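Cubeta de almacenaje Flokell

Inicio > Orden en casa > Cubetas y cajas > Flokell

Ref. Skaresano, serie Flokell
Disponible en dos tamaños

La Flokell es de esas piezas que uno compra para un rincón concreto y acaba moviendo por toda la casa. La diseñamos en Skaresano pensando en quien recibe paquetes a menudo, guarda las cajas por si hay que devolver algo y termina con una torre de cartón detrás de la puerta (¡nos pasa también en la oficina!). Es una cubeta abierta, sencilla, de plástico gris claro, con borde ancho para agarrarla bien aunque vaya llena.

Lo que más nos gusta es lo poco que pide. No hay que montarla, no lleva bisagras que se partan y la tapa se vende aparte, así que si la quieres siempre abierta junto a la entrada, pues abierta se queda. Las esquinas redondeadas se limpian con un paño en un momento, y la base apoya igual de bien sobre moqueta, baldosa o tarima.

Características

Material: polipropileno
Color: gris claro
Tamaños: mediana y grande
Tapa: opcional, a presión
Asas: integradas en el borde
Apilable: sí, hasta 4 unidades con tapa
Garantía: 2 años

Para qué la usamos

En el recibidor, para los paquetes que entran y los que salen. En el trastero, para las cajas de cartón vacías, puestas de canto, que así caben más y se ven de un vistazo. Y en temporada de regalos, que para nosotros empieza en noviembre, como estación de envíos: cajas a un lado, cinta y etiquetas al otro, y todo se lleva a la mesa de un solo viaje.

Cajas de mensajería dentro de la cubeta
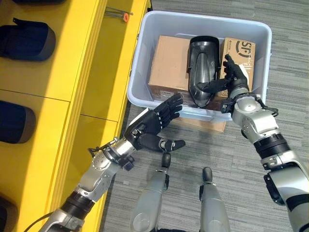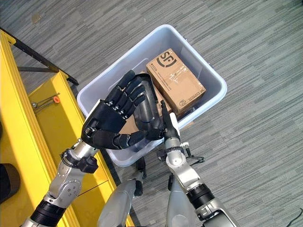
Chiến Trương nos escribió un jueves que tiene la grande en el pasillo y que le habría venido bien un separador, porque cuando solo guarda una caja pequeña se le va de un lado a otro al levantarla. También preguntaba si la tapa aguanta peso encima con la cubeta medio vacía.

Tomamos nota, y tenemos respuesta para las dos cosas. El separador existe: se llama Flelladine, encaja en el tamaño grande y se puede colocar a lo ancho o quitar cuando estorba. En cuanto a la tapa, el peso lo reparte el borde y no depende de lo que haya dentro, de modo que puedes apilar con tranquilidad dentro del límite indicado.

Cuidados

Agua templada y jabón neutro. Evita los estropajos metálicos, que dejan marca en el plástico, y no la dejes pegada a un radiador. Si guardas cartón durante meses, saca las cajas de vez en cuando y deja que se aireen; el cartón coge humedad con una facilidad tremenda.

Combina con

Separador Flelladine (solo tamaño grande)
Portaetiquetas Đồng, juego de 2
Tapa Flokell a presión

Envío y devoluciones

Las cubetas viajan encajadas unas en otras si pides varias, con lo que el bulto ocupa muy poco. Las tapas van en paquete aparte y pueden llegar otro día. Para devolverla basta con que esté limpia y sin etiquetas adhesivas.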